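Vallesent table, two years on

Posted 07/07/2023

Bought this from Simard when we moved to Proltthorpe, so it's had two years of family meals, homework and one very long jigsaw. Quick review because I keep getting asked at work if it was worth it.

Short version: yes, mostly.

Delivery first. Said November, came in November. Two boxes, both heavy, get someone to help you on the stairs. Legs went on in 30 minutes. Allen key supplied is rubbish, use your own. 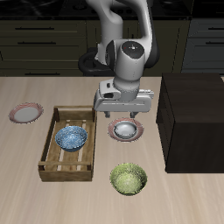

Top has held up well. Pale finish, shows crumbs, doesn't show scratches much. One ring from a mug which I got out with a bit of oil. I was told to re-oil it every few months and have managed it twice. No harm done that I can see. Sits flat, no wobble, and our floor is definately not level.

Bad bits. The edges are sharper than they look in the shop, fine for us, maybe not with a toddler. Bolts work loose over winter, needed tightening both years. And the matching bench is a waste of money, too low and too narrow. Sent ours back. Refund was slow.

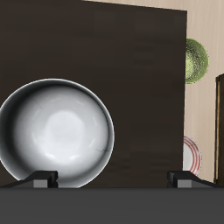
Also looked at the Celora one, similar size, cheaper. Drawer in the end which I liked. But it rocked when I leant on it in the showroom and the chap there just shrugged so that was that.

Simard customer service: ok on the phone, hopeless by email. Quote the product code, 2898, or they'll send you the wrong bolts. They sent me the wrong bolts.

Would buy the table agian. Not the bench. Four stars.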